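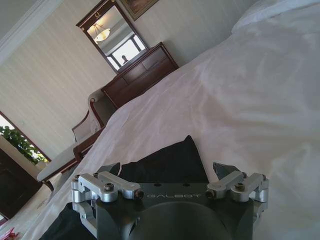 Robot Open Day at Rurnside: your questions answered
Home > What's on > Open day > FAQ
Last updated 2025-10-23

I've been answering the same emails over and over this week (keep them coming, I do like getting them!) so I've put the lot on one page. If yours isn't covered, there's a contact form at the foot of the site and I check it most evenings.

What is the open day?
It's an afternoon in November when we let people into the house at Rurnside to watch robots have a go at household jobs. Clothes and bedding, mainly. We did one in spring as well, and so many of you asked for another that I gave in.

Is it a show or is it real work?
Real work, I'd say, with people watching. There's no music and no script. The robot gets a bedroom and a job, and you stand there and see how it does. Sometimes a sleeve comes up nicely on the first grab and everyone cheers, and sometimes it spends ages pinching at thin air next to a pile of cloth. Both are worth seeing, if you ask me.

Why a bedroom with old-fashioned furniture?
Because that's what plenty of bedrooms look like! Striped wallpaper, a dark dresser, a mirror over it, an armchair with carved arms. A plain lab with grey floors is much easier going, and we wanted to see things tried in the kind of room my gran would recognise. Daylight from the window changes all afternoon too, which makes life harder for anything that works by camera.

What do the robots do in there?
At the moment it's picking up dark clothes and cloth from a bed with a white sheet. Dark on white sounds like a doddle. The trouble is that black fabric bunches up and hides its own folds, so finding an edge worth grabbing is a job in itself. We'll run some pale things as well if there's time, and I'm told those are worse.

Whose robot is it?
The gripper has GALBOT on it in capitals, so you won't have to ask on the day. The floor plan and the running order come from the Perkovar group, and the Lozano workshop looks after spare parts and cables. Gimik is the name of our little booking system and isn't a robot, though I've had 3 emails asking to meet it.

Can I touch the robot?
Not while it's running, sorry. Between runs there's a spare pair of metal finger linkages on the hall table that you can pick up and fiddle with as much as you like. Mind the pivots, they nip.

When does it start and how long is each session?
Doors open at 2. You'll be in the bedroom for one session with a small group, then you're free to wander down to the kitchen for tea and to pester us with questions. Please turn up for the slot on your ticket, as the landing is narrow and it gets very snug when two groups meet.

How many can come?
There are 600 tickets across the whole open day season, and only 8 people in the bedroom at any one time. I know, I know. It's a bedroom.

Is it all right for children?
Yes, and they ask the best questions. Under eights need a grown-up with them upstairs. Buggies can stay in the porch.

Is there step-free access?
The ground floor is fine, the bedroom isn't, and I'm cross about that. We'll have a live picture from the robot's wrist camera on a screen in the kitchen. Fair warning, the view tilts a lot when the arm turns, so walls and furniture go all slanty. Sit back a bit if you get seasick easily.

Can I bring something for the robot to pick up?
Please do! Old T-shirts, scarves, pillowcases, that sort of thing. Nothing with pins or sharp zips, and nothing you'd cry over. Hand it in at the door and we'll try to fit it in, though I can't promise.

Can I take photos?
Of the robot, as many as you want. Check with other visitors before you get them in shot, and leave the flash off, please.

Will it come and do my washing?
I get this one more than any other. No. I've asked on my own behalf and the answer was the same.

What if I can't make it after all?
Cancel through Gimik using the link in your ticket email and your place goes to the next person on the waiting list. You can do that right up to the morning of your visit.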